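Trash pickup, revisited
Wednesday, January 24, 2024

Clearing a crumpled ball of paper off a table takes a person one motion. For an arm it splits into detection, approach, grasp, transport and release.
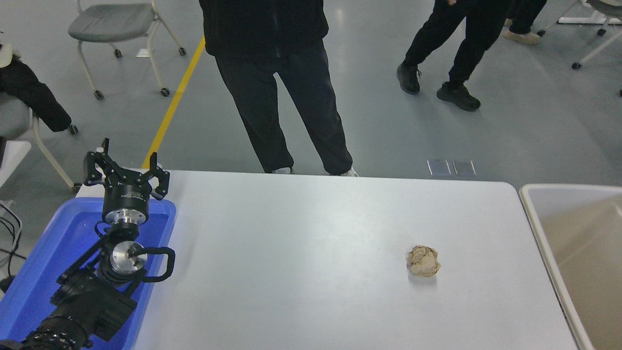 Crumpled paper has no stable grasp points, and it deforms under load. Fenna Visser's planner at Trernholm budgets 30 seconds per pickup. At 300 pickups a shift I would accept 9 failures. The December build missed that target.

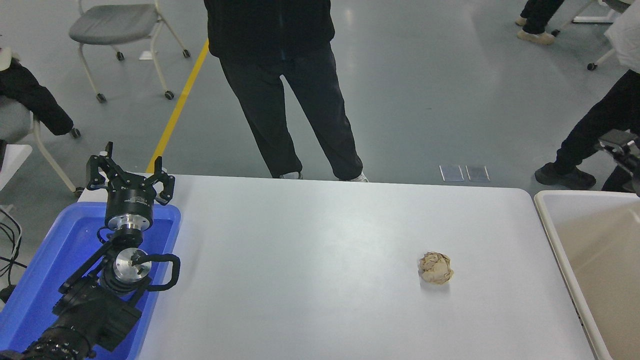
Paper on the table, bin to the right.

Grip force is next on my list.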